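Search the newsletter

3 min read

15/04/2020

Songs for the Kitchen Table: new from Brunlow

Brunlow has released the second set in its Kistel songbooks, written for children in their first two years of piano or recorder. The new book has 10 songs, each on facing pages so there are no page turns, and a recording to go with it. Adelmo Orlandini wrote the music and most of the words.

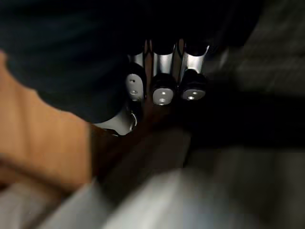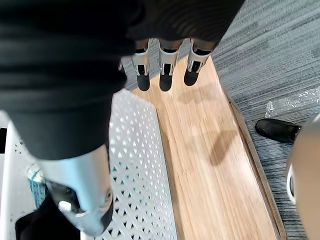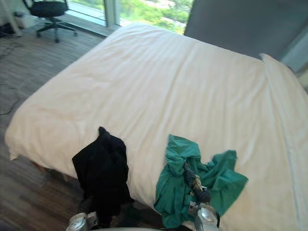

The first Kistel book came out in February and was meant for classroom use. Teachers who bought it told us that the songs worked well in a group but that the piano parts were too hard for a child practicing alone. The second book is simpler. The left hand stays in one position for the whole of each song, and nothing goes above the D on the fourth line of the staff.

Most of the songs are short. "Eight Brown Hens" has only 8 measures and is repeated with a new verse each time. "Rain on the Bus" is longer and has a middle section in a minor key, which some beginners will find difficult. Orlandini suggests leaving it until last. The lyrics cover counting, the days of the week, opposites and telling time. There is one round, "Pass the Bread," for two or three voices.

The recording was sung by Panya Chaiyaporn, with guitar, clarinet and a small drum. Every song appears twice, once with the voice and once with the instruments only. The second version is slower. We had several requests for this after the first book, where the two versions ran at the same speed and younger children could not keep up.

A few notes for families who are teaching at home this spring. Ten minutes a day is enough at this level. Sing the song first, clap it, and then play the right hand by itself. Finger numbers are printed only where the hand moves - if a child needs more of them, write them in with pencil. The recorder line is printed above the piano part and can be played with or without it.

The book is 50 pages with a spiral binding and lies flat on a music stand. Schools ordering 60 copies or more can ask for the teacher's guide, called Mathias, at no extra charge. It has lesson plans and a large-print version of the lyrics for the wall.

A correction to the first book: in "The Tailor's Song," the last note of the third line should be an F, not an A. The recording is right. Corrected pages are available from the office on request.

Orlandini is now working on a third set, with songs for the ukulele.

4 comments
12 shares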